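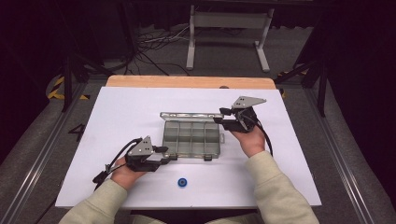 Cadwaladr Responsa Index

Version 3. Maintained by Ngân Hồ and Zofia Sobczak.

Contents

The index lists 2041 medieval rabbinic responsa from the Rhineland and northern France, with one record per responsum. It holds references and subject terms only. The Hebrew texts are not included.

Files

responsa.csv - the main table
people.csv - authors and addressees, with variant spellings
subjects.csv - the subject list, four levels deep
sources.csv - printed editions and manuscripts cited

All files are UTF-8, comma separated, with a header row. Empty cells mean the value is unknown. A single hyphen means the field does not apply.

Main fields

id: stable across versions. Withdrawn numbers are not reused.
author_id: links to people.csv. Disputed attributions take the value given in the printed edition, and the dispute is recorded in attribution_note.
date_from, date_to: years in the common era. Where only the author's lifetime is known, both fields are left empty.
subject_1 to subject_6: in the order the topics arise in the text.

Changes since version 2

Duplicate records for responsa printed in more than one collection have been merged. The old numbers are kept in former_id. Moneylending and pledges are now separate subjects. Transliteration of place names was revised by Naa Abugri.

Known problems

Questions with several unrelated parts are treated as one record, so subject counts overstate some topics. Folio references for the Solard manuscript follow the older pencil numbering - the newer stamped numbers differ after the second gathering.

Corrections

Send the record id, the field and a page reference to Ravinder Grewal. Corrections are added each January.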